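Home Kitchen Laundry Workshop Garden Ask Me Search

Folding, ironing and the laundry table I should have set up years ago

So I got a lot of mail after the November page about mending, and most of it wasn't about mending at all! People wanted to know about the table. I mention my laundry table constantly, I suppose, and a reader named Tadhg Daly wrote to say he'd been folding on the end of his bed for 22 years and was finally ready to hear the case against it. Okay, Tadhg, pull up a chair (well, don't, you want to do this standing).

The height is what matters. I set mine so that my palms lie flat on it with my elbows barely bent. A kitchen table is too low for most grown people, and by the third load you feel it right across the small of your back. Bed risers under the legs will fix a low table for very little money, and they come off again when company is over for dinner.

Next, cover it. Bare tabletops are slippery and a slick shirt will slide off one the minute you turn around. I've used an old blanket with a cotton sheet pulled tight over it, and I've used a plain cloth with nothing under it, and both are fine. Go with a pale or a quiet color if you can. You spot lint, loose threads and that one stray black sock so much faster. Wash the cover before you use it the first time, please. I skipped that once with a red one and had a pink pillowcase for the rest of its life.

If you plan to iron on it, the padding has to be cotton or wool all the way through. Foam melts. Ask me how my old card table smelled.

Now for the folding itself. Shake each thing out hard, once, holding it by the shoulders or the waistband. Lay it face down. Smooth from the middle out to the sides with the flat of your hand, and only then start folding. I used to fold first and smooth after, which just presses the creases in. 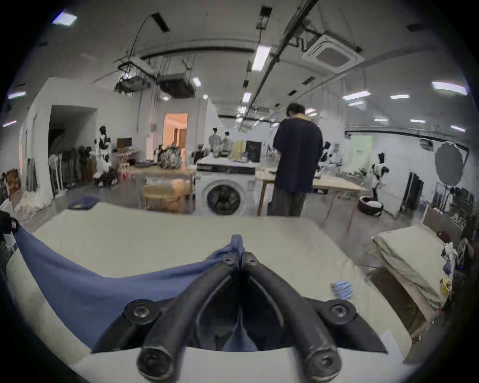
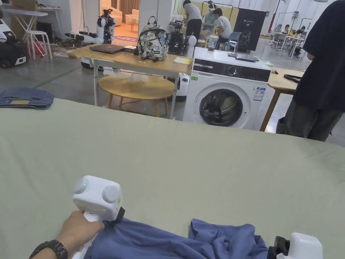
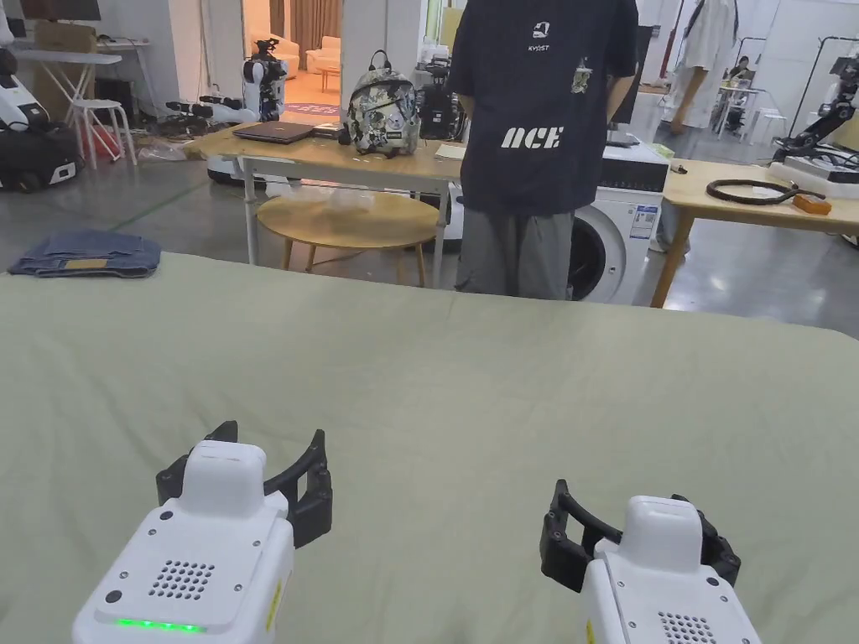
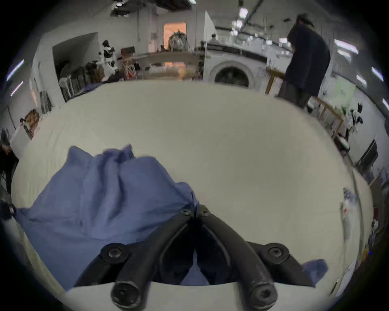 Blue cloth on the pale table in the first and last pictures, and a green work surface in the two between.

Jeans I do separately. In half lengthwise, pockets out, then thirds, and they go in their own stack away from everything else. New dark denim will rub off on light cotton, even dry, so I keep the two apart until the jeans have been through the wash 5 times or so many that I've lost track. Turn them inside out, cold water, zipper up. An unzipped zipper chews on knits, and I have the sweater to prove it.

Linen gets pulled from the line while it's still a little damp. If you forgot (I forget), roll it in a moist towel for half an hour and carry on as though you'd meant to. Cillian Ó Dubhghaill, my neighbor and a much better ironer than I am, puts his in a bag in the fridge overnight. I thought he was pulling my leg until I tried it with a tablecloth, and it ironed like butter!

A few odds and ends while I'm here:

Keep a damp sponge in a saucer near the iron for collars.

Clean a sticky iron by running it, warm, over a paper towel sprinkled with table salt.

Sheets: fold the fitted one corners into corners, and if it still comes out a lump, put it under the flat one and close the closet door.

Don't stack towels more than 9 high or you'll never pull one from the bottom without the whole lot coming with it.

Someone also asked what to do with the old table cover once it wears thin. Mine get cut up for dust rags, and the padding lines the dog's crate. Next time I'll get to the stain questions, including the one about beet juice on a white apron, so keep sending them in.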